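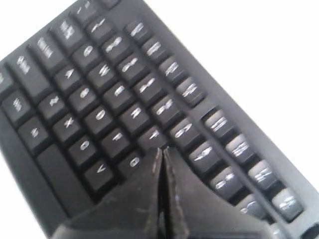 Keys on a black computer keyboard.

Zinimitz Air will move all of its bookings to a new reservation system, Leravo, in April, the airline said Friday. The change covers every route in its network, including the daily service between Trirnis and Beddoe.

Online booking and check-in will close overnight while records are transferred. Flights will operate as scheduled, but passengers booked on Flight 1030 to Beddoe and Flight 1058 back to Trirnis the next morning are asked to check in at the airport. Counters at both airports will open two hours earlier than usual.

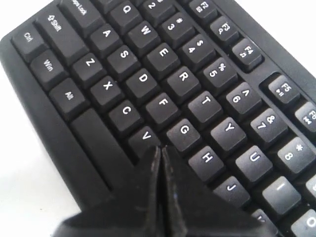
Existing reservations will carry over with the same confirmation codes, seat assignments and bag fees. Travelers do not need to rebook. The airline said the new website will also work without a mouse, a change requested by customers who use screen readers. Menus can be opened with shortcuts that combine the Ctrl and Alt keys with a letter, and a full list will be posted on the help page before the switch. Group bookings will still be handled by phone.

Travel agents will get access to a test version of Leravo in March. Up to 200 agency offices are expected to take part, and those that do not will receive new login details by mail.
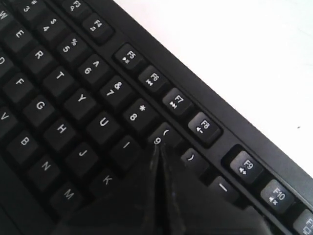

Agencies that hold unticketed reservations must issue them before the transfer begins or the seats will be released. Refund requests already filed will stay in the old system until they are paid.

Zinimitz said its mobile app will be updated the same week. Boarding passes saved to a phone before the change will remain valid at the gate.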